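件名: Re: [linen-ml] 冬物リネンの切替えと起毛製品の洗濯区分について(照会への回答)

linen-ml 登録各位

平素より当メーリングリストの運営にご理解とご協力を賜り、厚く御礼申し上げます。Plollilitz 宿泊研修施設、リネン管理担当です。

先般、Baumgartner 館より標記の件についてご照会をいただきました。他館からも近い内容のお問合せを個別に頂戴しておりますので、個別回答に代え、本メールにて取りまとめて回答いたします。ご照会の本文は末尾に引用しております。

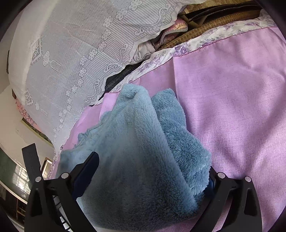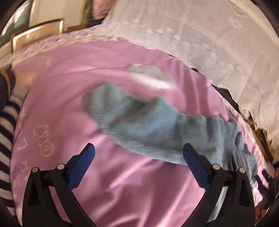 参考写真:ピンク色の布地(2点とも)、水色のフリース(1点目)

## 1. 回答の範囲

今回の回答は、各館の客室および共用部で使用する次の品目を対象といたします。

- シーツ、掛布団カバー、枕カバー
- フリースその他の起毛製品(膝掛け、毛布、貸出用の上着を含む)
- タオル類

カーテン、座布団カバーおよび厨房用の布製品は、従来どおり各館の取扱いによるものとし、今回の区分の対象には含めません。寝具の中材(布団、枕本体)は Drullov クリーニングへの委託品目であり、別途定める搬出日程に従ってください。

また、利用者の私物をお預かりして洗濯する場合の取扱いは、今回の照会の趣旨から外れるため、別の機会にご案内いたします。当面は、これまでの受付票の様式をそのままお使いください。

## 2. 起毛製品の洗濯区分について

ご照会の第一点、フリースとシーツを同一の槽で洗ってよいかという点について回答いたします。

結論を先に申し上げますと、冬期の切替え以降は、起毛製品を独立した区分として扱い、シーツ類およびタオル類とは分けて洗濯していただくようお願いいたします。

従来の運用では、洗濯区分を色の濃淡のみで定めておりました。淡色のシーツと淡色のフリースは同じ区分に入り、同時に洗濯して差し支えないものとされておりました。色移りの防止という観点からは、この区分に大きな支障はありませんでした。しかし、起毛製品とその他の綿製品を混ぜて洗った場合、綿から出た繊維くずが起毛の奥に入り込み、乾燥後に手作業で取り除かざるを得ない例が各館から報告されております。とりわけタオルとの混洗では、この傾向がはっきりと認められます。

シーツについては、タオルほどの繊維くずは出ません。ただし、大判のシーツが槽内で小物を巻き込み、包まれた膝掛けなどが十分にすすがれないまま脱水に進むことがあります。ご照会にありました「すすぎ後にも洗剤の匂いが残る」という事象は、文面から拝察する限り、この巻き込みによる可能性が高いものと考えます。洗剤の種類を変更する前に、まず区分を分けた状態で様子をご確認ください。

新しい区分は次のとおりです。

| 区分 | 対象 | 備考 |
|---|---|---|
| A | 白および淡色のシーツ、カバー類 | 枕カバーを含む |
| B | 濃色のシーツ、カバー類 | 初回は単独で洗うこと |
| C | タオル類 | 色による細分は各館の判断による |
| D | フリースその他の起毛製品 | 濃淡が大きく異なる場合は分けること |

区分Dの中でも、毛足の長いものと短いものを分ける必要があるかとのお尋ねがありましたが、通常の洗濯では分けなくて結構です。ただし新品の起毛製品は、最初の洗濯に限り、それだけでまとめて洗ってください。

ピンク系のシーツをAとBのいずれに入れるかについては、館によって判断が分かれておりました。今後は、購入後の洗濯回数がごく少ないものをB、色落ちのないことを確認したものをAといたします。確認は、水で湿らせた白布を目立たない縫い代に押し当てる方法で行ってください。布に色が付いた場合は、次回もBで洗濯し、改めて確認をお願いいたします。

## 3. 洗濯および脱水の条件

区分Dの洗濯条件は、製品の取扱表示を優先してください。表示が摩耗して読めないもの、または切り取られているものについては、次の条件を適用いたします。

1. 裏返せる製品は裏返し、ファスナーおよびボタンを閉じる。
2. 洗濯ネットを使用する。大判の毛布はたたんで入れ、丸めて詰め込まない。
3. 水温は常温とし、加温は行わない。
4. 洗剤は中性の液体洗剤とし、粉末洗剤は用いない。
5. 柔軟剤は、使用する場合も表示量の下限にとどめる。
6. 脱水は毎分600回転を上限とし、短時間で終える。

柔軟剤の扱いについて補足いたします。起毛製品は静電気を帯びやすく、冬期にはその対策として柔軟剤を多めに使用される館があると伺っております。しかし、過度に用いますと毛束が寝て固まり、吸湿性も落ちてまいります。静電気への対処は、保管室の湿度管理と併せてご検討ください。

漂白剤は、酸素系、塩素系を問わず、区分Dには使用しないものとします。汚れの著しいものは、該当箇所のみを中性洗剤の薄い液で押し洗いし、それでも落ちない場合は、Drullov クリーニングへの委託に回してください。強くこすりますと、その部分だけ毛足がつぶれて元に戻りませんので、押し洗いの際もこの点にご留意願います。

区分AからCまでの条件に変更はありません。

## 4. 乾燥について

ご照会の第二点、乾燥機の使用可否について回答いたします。

起毛製品は、原則として自然乾燥といたします。物干し場の面積に余裕のない館においては、送風のみの運転に限り、乾燥機の使用を認めます。温風での運転は、たとえ低温設定であっても行わないでください。熱によって毛先が縮れた製品は、貸出品として再び使用することが難しく、廃棄の扱いとせざるを得ません。

自然乾燥に当たっては、次の点をお守りください。

- 直射日光を避け、風の通る場所に干す。
- 大判のものは竿を二本使い、間に空気の層ができるように掛ける。
- 半乾きの段階で一度取り込み、毛並みに沿って軽く振り、再び干す。
- 厚みのある縁や縫い合わせの部分は乾きが遅いため、手で触れて確かめたうえで取り込む。

暖房機器の直近に干す行為は、火災予防の見地から従前より禁止しております。冬期には、乾燥を急ぐあまりこの規定が守られない事例が見受けられますので、交替勤務の方々を含め、改めて周知をお願いいたします。

なお、浴室乾燥設備を備える館では、換気運転を併用した室内干しを行っていただいて差し支えありません。ただし、清掃直後で床面がぬれている場合には、いったん水気を拭き取ったうえでご使用ください。

## 5. 毛玉および毛並みの手入れ

毛玉の処理については、照会文中に「ブラシと毛玉取り器のどちらを標準とすべきか」とのお尋ねがありました。

標準の手入れはブラシによるものといたします。乾いた状態で、まず毛並みに逆らって軽く起こし、続いて毛並みに沿って整えます。力を入れる必要はありません。縁飾りのある製品では、飾りの根元にブラシの毛先が引っ掛かり、縫い目を傷めることがありますので、縁の部分は指先で整える程度にとどめてください。

電動の毛玉取り器は、毛足の短い製品に限って使用を認めます。毛足の長い製品に当てますと、毛玉とともに周囲の毛まで刈り取ってしまい、その箇所だけ地が透けて見えるようになります。過去にこの原因で貸出しを終えた膝掛けが複数ありました。判断に迷われる場合は、使用しない側でお取り扱いください。

粘着式のクリーナーは、表面のほこりを取る目的であれば使用して構いません。粘着剤が製品に残ることがありますので、使用後の製品を重ねてそのまま長期保管することは避けてください。

## 6. たたみ方と保管

区分Dの製品は、圧縮袋に入れて保管しないでください。省スペースのために圧縮しますと、取り出した後も折り筋が残り、毛並みが回復するまでに相当の日数を要します。棚に余裕がない場合は、余剰分を Plollilitz の共用倉庫でお預かりいたします。

たたむ際は、表面を内側にして三つ折りとし、さらに半分に折ってください。積み重ねは、下のものが目に見えてつぶれない高さまでとします。シーツ類の上に起毛製品を置くことは差し支えありませんが、逆の順序は避けてください。起毛製品の上に重量のあるシーツを載せますと、圧縮袋と同様の折り筋が生じます。

防虫剤は一種類に統一し、異なる成分のものを同じ棚で併用しないようお願いいたします。合成繊維のみの製品は虫害を受けにくいものの、同じ棚に毛や綿の製品がある場合には、棚全体として防虫の措置を取ってください。

保管棚の表示は、区分の記号(AからD)を大きく記し、品名を小さく添える形式に改めます。表示札の原稿はファイル置場の「棚札」フォルダに格納しておりますので、各館で印刷のうえご使用ください。旧様式の札が残っておりますと、補充の際に混乱を招きますので、切替え時にすべて取り外していただければ幸いです。

## 7. 在庫台帳(Skeko)への入力

区分の変更に伴い、在庫台帳システム Skeko の入力項目を一部変更いたします。

現在、Skeko に登録されている起毛製品は、全館合計で653枚です。このうち49枚は、区分欄が空欄のまま登録されております。該当する館には個別に一覧をお送りしますので、現物をご確認のうえ、11月中に区分欄への入力をお願いいたします。現物が見当たらない場合は、空欄のまま残さず、状態欄で「所在確認中」を選択してください。

新規に登録する場合の手順は次のとおりです。

1. 品目を選択する。膝掛け、毛布、上着のいずれにも該当しないものは「その他起毛」とする。
2. 色を選択する。選択肢にない中間色は、最も近いものを選び、備考欄に実際の色を記す。
3. 区分欄で「D」を選択する。
4. 管理タグの番号を入力する。
5. 登録内容を館内の別の職員が確認し、確認欄に所属を記す。

管理タグは、洗濯に耐える布製のものを縫い付けて使用しております。タグを紛失した場合の再発行費用は一枚につき1,000円とし、各館の消耗品費から支出してください。ほつれにより脱落しかけているものは、紛失に至る前に縫い直していただければ、費用は生じません。

色の選択については、表記の揺れが多く見られます。「水色」「薄青」「ライトブルー」は、いずれも「水色」に統一いたします。また、「桃色」「ローズ」「ピンク」は「ピンク」といたします。既存の登録分は当方で一括して修正いたしますので、各館での修正作業は不要です。

## 8. Drullov クリーニングへの委託分

委託に出す起毛製品は、シーツ類と袋を分けてください。袋の口に付ける荷札には、区分記号と枚数を記入し、控えを館内に残していただくようお願いいたします。

しみの位置を示す場合は、製品に直接ペンで印を付けず、安全ピンも使用しないでください。糸で緩く留める方法とし、荷札の備考欄に「しみあり」と記していただければ、受入れ時に確認される手はずとなっております。

返却時の検品は、受領した当日に行ってください。枚数の相違または破損があった場合には、館から直接連絡されるのではなく、まず当方へお知らせ願います。窓口を一つにすることについて、委託先からも要望をいただいております。

## 9. 経過措置

各館で準備の状況が異なることを踏まえ、新しい区分の適用は12月からといたします。それまでの間は、従来の区分と新しい区分のいずれによっても差し支えありません。ただし、タオル類と起毛製品の混洗については、経過期間中であっても、できる限りお控えください。

洗濯機が一台のみの館では、区分の増加によって運転回数が増え、勤務時間内に処理しきれないことも考えられます。その場合は、起毛製品の洗濯を貸出しの少ない日に集め、通常のリネンを優先していただいて結構です。汚れの程度が軽いものについては、陰干しとブラシによる手入れのみで次回の貸出しに供することを認めます。その判断基準は各館にお任せいたしますが、肌に直接触れる品目を陰干しのみで再び貸し出すことはご遠慮ください。

以上の取扱いにご不明の点がございましたら、本メーリングリストへの返信によりお知らせください。他館の参考にもなりますので、差し支えのない範囲で、個別のメールではなくリスト宛てにご投稿いただければ幸いに存じます。

なお、改定後の「リネン取扱要領」は、上記の内容を反映したうえで、ファイル置場に掲載いたします。掲載後は旧版の印刷物を破棄し、洗濯室内の掲示も差し替えてください。

---

以下、Baumgartner 館からのご照会(引用)

> linen-ml 各位
>
> お世話になっております。Baumgartner 館、客室業務担当です。
>
> 冬物リネンへの切替えに当たり、起毛製品の取扱いについて確認したい事項がございます。ご多忙のところ恐縮ですが、ご教示くださいますようお願い申し上げます。
>
> 一、洗濯区分について
>
> 現行の要領では、淡色のものはシーツもフリースも同じ区分と読めます。当館では要領に従い、同時に洗濯しておりますが、すすぎ後の膝掛けに洗剤の匂いが残ることがあり、再度すすぎを行う場合があります。洗剤の銘柄の変更を検討すべきでしょうか。それとも、洗い方に改善の余地がありますでしょうか。
>
> また、ピンク系のシーツを淡色として扱うか濃色として扱うかについて、館内でも担当により判断が異なっております。統一した基準がありましたらお示しください。
>
> 二、乾燥機の使用について
>
> 当館の物干し場は屋内のみで、冬期は乾燥に時間を要します。乾燥機を低温で使用することの可否を伺いたく存じます。
>
> 三、毛玉の手入れについて
>
> ブラシと毛玉取り器のどちらを標準とすべきか、要領に記載がありません。現在は両方を備え付けておりますが、毛足の長い製品では仕上がりに差が出ております。毛足の長さによって洗濯自体を分ける必要があるかどうかも、併せてご教示ください。
>
> 四、台帳の色表記について
>
> Skeko の色の選択肢に、ほぼ同じ意味と思われるものが重複しております。検索の際に漏れが生じますので、統一をご検討いただけますと幸いです。
>
> 以上、よろしくお願い申し上げます。
>
> Baumgartner 館 客室業務担当

---

Plollilitz 宿泊研修施設
リネン管理担当(linen-ml 管理)

※配信先の変更および登録の解除は、各館の代表窓口を通じてお申し出ください。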